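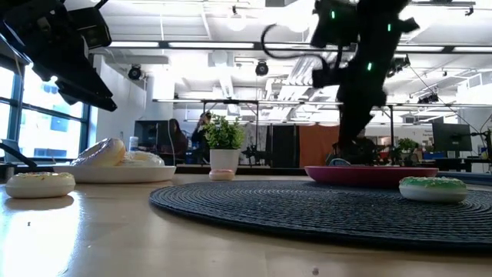 Slide 1. Round mats on a table with no edges to follow

Talk for the Stirthorpe table-setting afternoon. 26 minutes, questions afterwards. The slides carry very little text, so the notes are fuller than usual.

Start with the surface. Light wood with a glossy finish. Point to the bright streaks down the left side, where the finish picks up the overhead lights. A gloss top shows every crumb and smear when seen from a low angle and hides most of them from directly above. Anyone who wipes down standing up, with the light behind them, will miss a good deal. Tell them to crouch once before laying anything.

Then the mat. Round, dark navy, coiled, large. It takes up the right half of the near side of the table. A mat of this size is a commitment: it decides where the plate goes and how much bare wood is left for the rest.

Then the play food. Toy doughnuts only, no cutlery in the discussion today. Two of them are on the shallow white plate on the left, one standing on its edge. One with white icing and coloured sprinkles lies in front of that plate, straight on the wood. A small pink one is in front of the plant pot. The one with pale green icing is on the front right edge of the mat.

Ask the room which of those count as "laid". Expect disagreement. The answer used in the rest of the talk: a piece is laid when it is on a plate, and parked when it is on the mat or on the wood. Parked pieces are fine while a setting is being worked out. They should be gone at sign-off.

Slide 2. Terms

Keep this short. Half the confusion in the Zelldale sessions came from people using "centre" for three different points.

Table centre: the middle of the top, wherever the mat happens to be.
Mat centre: the point where the coil starts.
Plate centre: the middle of the plate, taken from its rim.
Margin: the width of mat showing between plate rim and mat edge, measured at the narrowest place.
Offset: the distance from mat centre to plate centre.

A plate can be well centred by eye and still have a large offset, because the eye reads the margin at the front and ignores the back. Go back to slide 1 if needed. The pink plate sits towards the back of the mat, so most of the margin is at the front. On a mat for one plate and nothing else that would be marked as an error. Where something else has to share the mat, it is a reasonable choice and should be written on the sheet as deliberate.

Slide 3. Choosing the mat

Three measurements: plate diameter, mat diameter, distance from the table edge to the nearest fixed object. A pot plant counts as a fixed object if it stays out all day.

Rule in the Dralurell handout: the margin should be wide enough for a hand laid flat, fingers together. Crude, but it needs no ruler and people remember it. The handout had a table of sizes as well. It was used by very few and has been dropped.

Colour. A dark mat under a bright plate gives a rim line that can be checked from across the room. A pale mat under a white plate does not, and the plate has to be checked from above. On a light wooden top a dark mat also makes its own edge easy to see. The cost is lint, see slide 5.

Weave. Coiled mats have no straight thread to line up with anything. They can be turned to any angle without looking wrong. They can also curl at the edge after being stored upright. Store flat, heaviest at the bottom, in stacks that one person can lift.

Slide 4. Order of laying

1. Clear the top. Wipe it. Crouch and look along it towards the light.
2. Put down the fixed object first, normally the plant. Turn the pot so the fullest side of the foliage faces the chair.
3. Lay the mat. Press the coil down at the centre with two fingers, then run a palm outwards to the edge.
4. Brush the mat.
5. Put down the plate. Lower it level; setting one side down first pushes the mat away.
6. Check the offset. Move the plate, leave the mat alone.
7. Put the play food on the plates.
8. Remove anything parked.

Steps 3 and 4 get swapped constantly. Brushing a mat before it is down moves the lint from the mat to the table and then back to the underside of the mat.

Demonstrate step 5 with the spare plate. Do it badly first. The mat slides more on gloss than on oiled wood and people should see how far.

Slide 5. Dark weave and pale lint

Leave the close view up for a moment before speaking. Most people look at the pink plate first. Let them, then ask about the upper left of the mat.
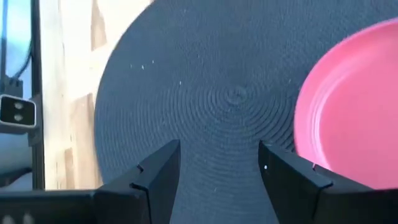
Nisbet

Tiny white specks, in a loose band above and to the left of where the coil starts. A few fainter ones elsewhere. From chair height they would be easy to overlook. At close range they are the most obvious fault on the mat.

What they are cannot be settled by looking. Lint is likely, general debris is possible. The treatment is the same for either, so do not spend time on it.

Why a ribbed weave holds on to bits: each ring stands slightly proud of the groove next to it. Anything fine drops into the groove. A flat cloth wiped across the mat rides over the ridges and leaves the grooves as they were. A damp cloth is worse. It presses fibre down and leaves some of its own.

Method:

Use a soft dry brush. Follow the rings. Begin at the small knotted centre and work out in a spiral, finishing off the edge of the mat and over a tray. Do not brush across the rings except for the last pass. If bits remain, lift the mat, turn it over above a bin and tap the back. Wipe the table before putting it down again.

For a stubborn patch, low-tack tape, pressed and lifted straight up. Never dragged. Dragging raises the fibres and the patch will collect lint faster from then on.

We kept a tally over July. 77 mats checked, 51 passed first time. Nearly all the rest failed on lint, and nearly all of those were dark. The pale mats are no cleaner, they simply pass. Say this plainly, as someone will propose changing to pale mats to improve the pass rate.

Slide 6. Plates on a coil

Stay with the pink plate. It has a raised rim with several ridges near its edge, and a slightly glossy surface. Two practical points follow.

First, ridges near a rim collect the same dust as the mat. Wipe round them with a folded corner of cloth, one ridge at a time.

Second, colour is hard to judge on a glossy plate. In the close view the rim looks coral-pink and the inner surface much paler where the light strikes it. A plate matched to a napkin under one lamp may miss under another. Match at the rim, at the table, with the lights as they will be.

The plate is partly on the mat here as far as the view goes. Do not estimate the offset from it. Offset needs the whole plate and the whole mat in sight, and this view has neither. Several people tried in the Zelldale session and produced figures to the millimetre.

Slide 7. Play food

Toy doughnuts are awkward because they are round and stackable and people cannot resist standing them up. One on its edge gives height to a shallow plate. It also falls over when the table is knocked. Allowed if it leans on something, marked down if it stands free.

Pale icing on a white plate is poor contrast. A cream piece on a white plate reads as a shadow from the far side of a room. Keep white plates for the pink and green pieces, and put the cream ones on colour.

Sprinkles: moulded or glued varies by supplier. Check before washing. Glued ones come off in warm water and then turn up in the mat.

Count pieces back into the box by icing colour. The Stirthorpe store list stands at 1,767 items across all play food, and the doughnuts are the ones most often filed under the wrong heading (bread, sweets and, once, wheels).

Slide 8. Check sheet

Hand out now, not earlier. People read it and stop listening.

Top wiped and checked from low down
Plant placed, pot turned
Mat flat at centre and edge
Grooves clear
Plate level, offset checked
Rim ridges wiped
Contrast between food and plate
Nothing parked

Eight lines, one initial each. A setting that fails on a line is corrected and the line is initialled by the person who corrected it.

Likely questions

Can the mats be washed? Depends on the fibre. Test on the underside near the edge, and dry flat.

Does it matter which way up a coiled mat goes? Usually the knot at the centre is neater on one side. Use that side.

What about a mat that will not lie flat? Weight it overnight under a board. If it still lifts, take it out of use, as a plate will rock on it.

Spare brushes are in the grey crate. Collect them before the break.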